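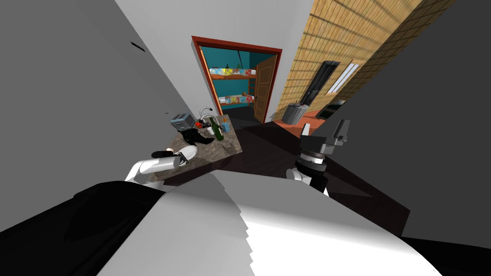 Ghoneim says a kids' book club falls apart the minute you hand out worksheets, and after two years of running one for fourth and fifth graders in Kunville I think that's right. My first meeting had worksheets. My second meeting had four kids.

So this is how I plan a middle-grade book club now, start to finish, using the last one we did as a guide. The book was Skaris, a shipwreck story with a girl, a goat and a very grumpy lighthouse keeper (my group adored the goat).

Step 1. Pick a book they can finish. Mine do well with 20 pages a night, tops. Skaris is 385 pages, and I nearly passed on it for that, but the chapters are short and the print is big. Read the whole thing yourself first! I skipped that once and got a very sad dog in chapter 12.

Step 2. Split it into meetings. I mark stopping points with sticky notes, around 80 pages apart, and I move them until each one lands on a cliffhanger. Kids who stop in the middle of a quiet chapter forget where they are. Kids who stop with the rope about to snap show up early.

Step 3. Write your questions on index cards. One question per card, and nothing you can answer with yes or no. Some that worked for us:

Who in this chapter is lying, and how can you tell?
Would you have opened the trunk?
Which grown-up would you trust with a secret?
What does the keeper want that he won't say out loud?

I bring 9 cards and we usually get through four or five. Let them draw a card from the pile, it feels like a game and the shy ones get a turn without being called on. 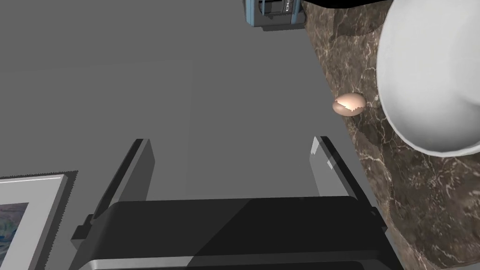
Page last changed: 11/10/19

Step 4. Plan the first ten minutes. Snack goes out right away, and while they eat everybody reads one favorite sentence out loud. It can be a silly one. We heard the goat eating the map three times in a row and I laughed every time.

Step 5. Let them argue. When two kids disagree about a character, ask each one to find the page that proves it. Then sit on your hands. I'm terrible at this part, I always want to jump in with what I think, so now I keep my mouth full of pretzels.

Step 6. End with a guess. Everyone writes down what happens next, folds it up and drops it in the envelope. Open the envelope at the start of the next meeting, before the snack.

For November we're reading Rolska, which has two narrators who can't stand each other. I'm planning to have half the group read with one and half with the other, and I'll add the cards to this page once I've tried them out.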